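4.2 The table as a place where things are put down

Domestic tables are described by their manufacturers in terms of meals. Our participants described them in terms of what had to be moved before a meal could happen. Of the 125 households that returned a diary, most gave the dining table more entries under "left here for now" than under "eating", and several gave up on the second column by the end of the first week. One participant in the Genov group wrote "see yesterday" until the pages ran out.

We follow Baloch in calling this kind of surface a halt: somewhere an object stops on its way to where it belongs. The term is generous, as it assumes the object is going to move again. A halt differs from storage in that the household denies it exists. When Yilma asked people to list the places in the home where cloths and towels were kept, they named cupboards, rails, drawers and, in one case, a suitcase. The table was never mentioned, including by people who were leaning on a towel at the time.

Round tables deserve a paragraph of their own. A rectangular table has ends, and ends can be given up to clutter while the middle stays respectable. A round one offers no such arrangement. We had expected things to drift towards the centre, as the sales literature for fruit bowls would suggest. In the diaries they went to the rim instead, usually on the side nearest to whichever door the person had come in by, and soft items were often left partly over the edge. Figure 3 has a blue towel in this position, crumpled and hanging off one side of a white round table, with a white cylindrical object lying near the rim a little further round. A good deal of the tabletop remains free. By the standards of our sample this is a tidy table, and its owner would probably have apologised for it.

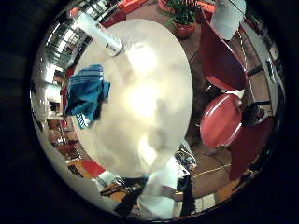
Figure 3. Round table with towel and cylindrical object; red chairs and potted plant beyond the rim.

4.3 Chairs, and the second halt

Once the table is in use, the next surface to be recruited is the chair. Bodin and Besnard treated seats as overflow, to be used only when the tabletop was full. Our diaries do not support this. Participants put coats and bags on chairs while there was plenty of room on the table, and explained the choice by saying that a chair "doesn't count". Picard's term for this, the second halt, seems to us the better one, although she applied it mainly to bedrooms, where the chair in question had not been sat on within living memory.

The shape of the chair mattered less than we had hoped, having spent a month coding it. Curved backs held jackets slightly worse than straight ones, and the jackets were left on them anyway. Colour had no effect that we could find. What did matter was whether the chair had been pushed in: a seat tucked under the table was used for eating or for nothing, while one left standing out had usually acquired something by the evening entry.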